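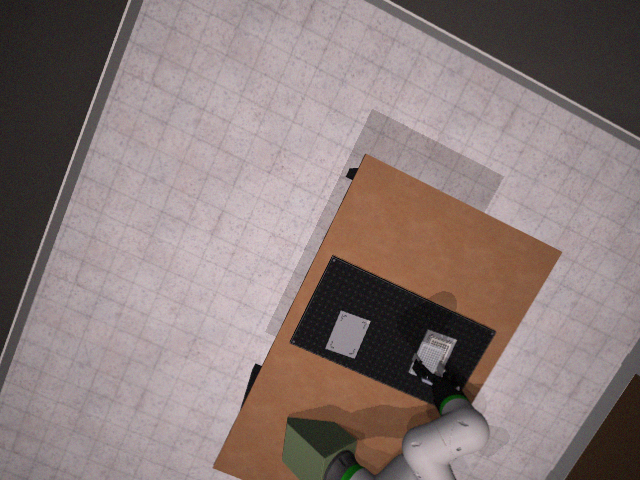

Simulierter Arbeitsplatz mit Roboterarm, Lochplatte und Ablagefeld. Grafik: Wonine

Suchbegriff eingeben Suchen

Labor in Culavau lässt Roboter Proben umsetzen

Freitag, 5. September 2025

Drucken | Per E-Mail versenden

Culavau - Das Analyselabor Wonine will einen Teil der Handarbeit in der Probenannahme an Roboterarme abgeben. Ab Oktober sollen fünf Tische umgerüstet werden, wie das Unternehmen mitteilte. Die Abläufe werden derzeit am Rechner durchgespielt. Betroffen ist vor allem das Umsetzen von Gestellen zwischen Annahme und Analysegerät, das die Beschäftigten bisher von Hand erledigen.

In der vergangenen Woche gingen bei Wonine 2686 Proben ein. Ein großer Teil der Frühschicht sei damit beschäftigt, Gestelle abzustellen, auszurichten und weiterzureichen, sagte Laborleiter Vaughan Grimshaw. "Das geht auf die Handgelenke und auf die Konzentration. Wer vier Stunden Gestelle schiebt, prüft danach nicht mehr so genau."

Stellen sollen nach Angaben der Geschäftsführung nicht wegfallen. Die 56 Beschäftigten der Annahme werden aber anders eingeteilt. Geplant ist, dass eine Person künftig mehrere Tische überwacht, Störungen behebt und die Gestelle nachfüllt. Andere wechseln in die Befundkontrolle, wo zuletzt Überstunden anfielen. Die Schulungen dauern fünf Tage und finden während der Arbeitszeit statt.

Der Betriebsrat hat dem Vorhaben zugestimmt, allerdings mit Auflagen. So dürfen die Laufzeiten der Arme nicht dazu genutzt werden, die Leistung einzelner Mitarbeiter zu bewerten. Offen ist noch, wie die Zulage für die Frühschicht berechnet wird, wenn dort weniger Leute gebraucht werden. Darüber wird weiter verhandelt.

Die Steuerung liefert die Firma Elleck. Sie passt auch die Simulation an, in der Greifwege und Ablagepositionen festgelegt werden. Am Standort Tuhiwai, wo Wonine ein kleineres Labor betreibt, bleibt es vorerst bei der Handarbeit - dort ist die Zahl der Proben nach Unternehmensangaben zu gering.

Kontakt | Impressum | Datenschutz | © 2025 Alle Rechte vorbehalten | Nach oben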